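Julwood Short Stay Units: Annual Safety Checklist, Unit 81
Date of inspection: May 12, 2019
Previous inspection: December

1. Smoke alarms
Hallway alarm: tested, pass.
Bedroom alarm: tested, pass. Cover yellowed. Replace at end of rated life.

2. Bedroom heating
Panel heater fixed to wall, thermostat working. Clearance to bedding is below the distance on the rating plate. Move bed towards the door.
Loose textiles: striped garment and patchwork-print covering noted. Keep all fabric off the heater.
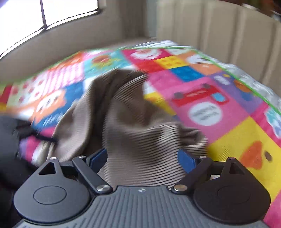 Tenant comment: the bed was moved in December and slid back because the castors don't lock. Can these be changed for fixed feet?

Response: agreed. Fixed feet added to work order 2.

3. Windows and blinds
Blind cord cleat missing on the left side. Fit cleat at the height given in the Provcombe hardware sheet. Restrictor holds at the set opening.
Sash lock stiff. Lubricate and retest.

4. Power outlets
Safety switch tripped within limits. Bedside outlet faceplate cracked, taken out of service and taped. No power boards joined end to end.

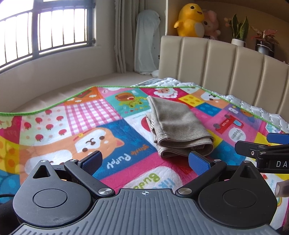
Druvton Electrical replied that the faceplate is a stock item and can be fitted on the same visit as the cleat, provided power to the bedroom circuit is off beforehand.

5. Exit path
Hallway clear. Front door opens from inside without a key. Zieliński closer slams in the last few degrees; adjust the latch speed.

Result: conditional pass. Items open: bed feet, cord cleat, sash lock, faceplate, door closer.
Reinspection: on completion of work order 2.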